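Week 5 handout: The parcel that got counted twice
Robot Cells and What Goes Wrong in Them 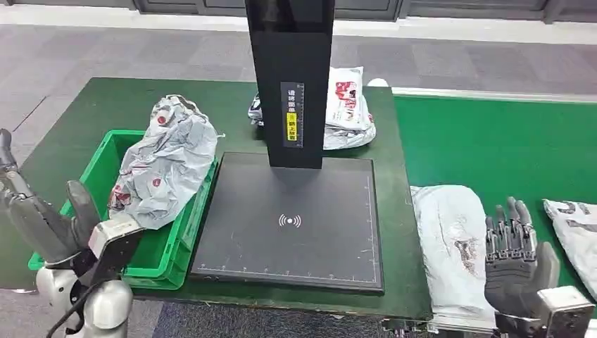
A reader of last year's notes wrote in to ask why we spend a whole week on a double scan when no one got hurt and nothing broke. Fair question! My reply was that quiet faults are the ones you'll spend most of your working life chasing, and this one ran through most of December before it was caught.

So, the Zunska cell. The job sounds easy: pick a bag out of the crate, lay it on the scan plate, wait for the read, move it to the belt. The arm controller (Hikema, older firmware) waits for a "read OK" message and then lets go of the plate step. Trouble is, the message had no parcel ID in it. If the scanner was slow and the controller asked again, it got 2 OKs for one bag, and the spare one just sat in the queue.

You can guess the rest. The next bag goes down, the controller finds an OK already waiting, and off the bag goes to the belt without ever being read. I love this fault – it's so small, and on a run of 3,000 parcels it hardly shows.

The first fix was to make the retry wait 3 seconds. That made it rarer and much harder to find, so please don't do that in the lab. The second fix was the right one: clear the queue before each place, and match every OK to its own request number.

Now the safety side, which the MacAulay worksheet skips. While people were hunting the fault they kept reaching in to straighten bags with the arms still enabled. Soft bags slump and fold, and it's very tempting. Hit the stop, check the light, then reach.

For next time, read the Demness log and mark the first place where the OKs and the requests stop lining up. Bring your timing sketch, pencil is fine.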